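Skondell Travel will run a small-group photography trip to the Suvside coast in October. Guests bring their own cameras and stay at the Farquharson guesthouse in Plarkham.

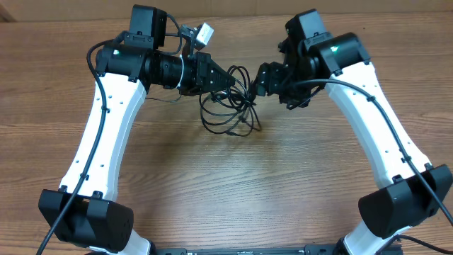
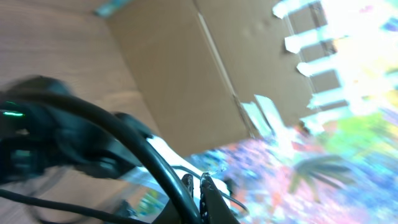
## Price and booking

The trip costs $3,000 per person, with an $800 deposit. Two further payments of $400 fall due before summer, and the balance is owed on arrival. Meals, the local guide and van transport are included. Flights are extra. Booking is open now through the Skondell office.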